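Keeping the Trivbridge gauge record honest

Flor Rengifo has spent most of her working life on one set of numbers: the daily river levels at Trivbridge, first written down in 1797 by a mill clerk and continued, with gaps, ever since. She edits the series from an office in Vusside, and most of the work is correction.

"The early readings are in feet above the mill sill," she says. "The sill was rebuilt twice. If you convert to meters and stop there, you get a flood that never took place."

Her first task was to fix the datum. The clerk's books mention a bench mark on the church step, and a later survey gives its height. Tying the two together took 12 weeks and left an offset of 111 millimeters between the oldest volumes and the rest. She applied it to every reading before the second rebuilding and kept the raw values in a separate column. 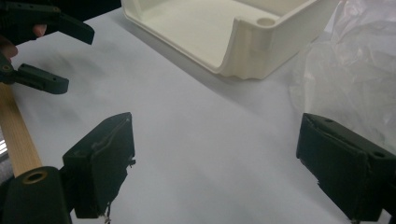
Gaps are handled differently. Short ones, up to four days, are interpolated and flagged. Longer ones stay blank. "People ask me to fill them," Rengifo says. "I can give them an estimate, with a range. I won't put it in the series."

Nilton Londoño, who checks her transcriptions, reads each page without seeing her figures and enters his own. The two files are then compared. Over 400 entries disagreed in the first volume -- mostly sevens read as ones, and a run of pages where the ink had come through from the other side.

"A wrong seven is easy to catch in summer," Londoño says. "The level doesn't jump like that in July. In a wet winter it might, so we go back to the page."

The next release will add the Chávez weir readings, which start later and were taken at noon. The Trivbridge readings were taken at seven in the morning. Rengifo plans to publish the two side by side, unadjusted, with the reading times in the header.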